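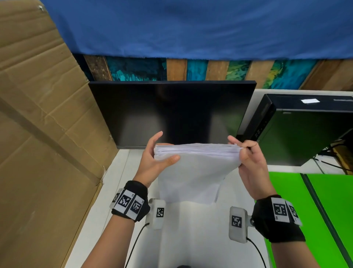 Biljana says we're all going to be feeding paper to a machine by May and then not even that. She said it at the coffee thing, Friday, to the whole row. Selim told her she said the same about the scanner and the scanner still jams.

Anyway. Meeting ran long. The new sorter is going in at Curkosbridge first, then us. Mail desk goes from four people to 2, the other two move to "exceptions," meaning whatever the machine spits out. No word on pay. I asked. Got a nod.

Still squaring stacks by hand til then. Hold it up, fan the top, get the sheets to sit even – Lino does it without looking, I still have to look. Can a machine feel when two pages are stuck? Montserrat thinks yes, better than us. Maybe. Batch 703 was the floppy stuff again, bends all over the place. Would like to see it try that one. 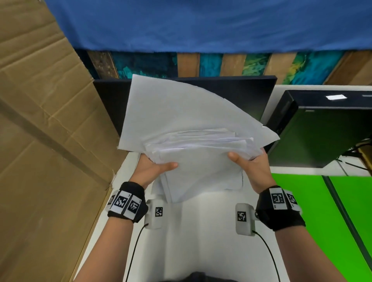 Rosario Donati

Put my name down for exceptions, top of the sheet, before I could think about it too much. Selim didnt sign. Says he'll wait and see what Plollville did with their people. Fair.

Hands dry as anything tonight. Need cream. Will I miss the paper? Some of it – the quiet part after lunch. Not the cuts.

Call Lino re: ride Monday. Bed.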